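Dorelska Public Library @dorelskalibrary
3/3/23
The Library is updating its policy on borrowing household and hobby items. The changes are set out in this thread. Please read to the end before your next visit. (1/9)

The Library of Things opened with 60 items. It now holds 226, and cardholders in Dorelska and Plernis may borrow from it on the same terms. (2/9) 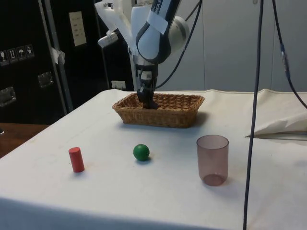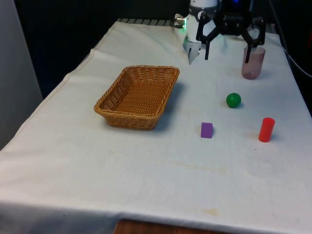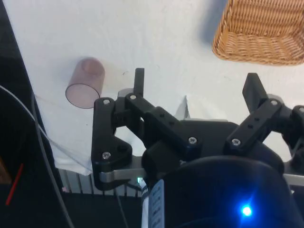
White-topped table, three views. A wicker basket is in all three.

Loan periods. Kitchen and table items go out for seven days. Tools, sewing machines and camping gear go out for 14 days. One renewal is allowed if no other cardholder has placed a hold. (3/9)

Holds. Each cardholder may have up to three holds at one time. An item on hold is kept at the Mahrous Street desk for two days and is then offered to the next person on the list. We regret that we cannot extend this period by phone. (4/9)

Returns. Items must be handed to staff at a desk during open hours. The outdoor book drop is for books and discs only. Several items were damaged in the drop last winter - a bread maker among them - and repair costs came out of the book budget. (5/9)

Cleaning. Table linens should come back washed and folded. Cookware should be clean and dry. A cleaning fee of $5 applies if staff have to do this work. The fee does not apply to tools, but please brush off soil and sawdust. (6/9)

Late items. There are no daily fines. After 14 days an item is treated as lost and the cardholder is billed for replacement, up to $80. The bill is canceled in full when the item is returned in working order. (7/9)

The Nirura branch does not lend these items at present. Requests placed there will be sent to Mahrous Street for pickup. Lending at Nirura is planned for September, once the shelving work is finished. (8/9)

The full list of items is in the online catalog under "Things." Printed copies are at both desks - 1000 have been ordered, and large print is available on request. Comments on the policy may be left at any branch or sent through the contact form on our website. (9/9)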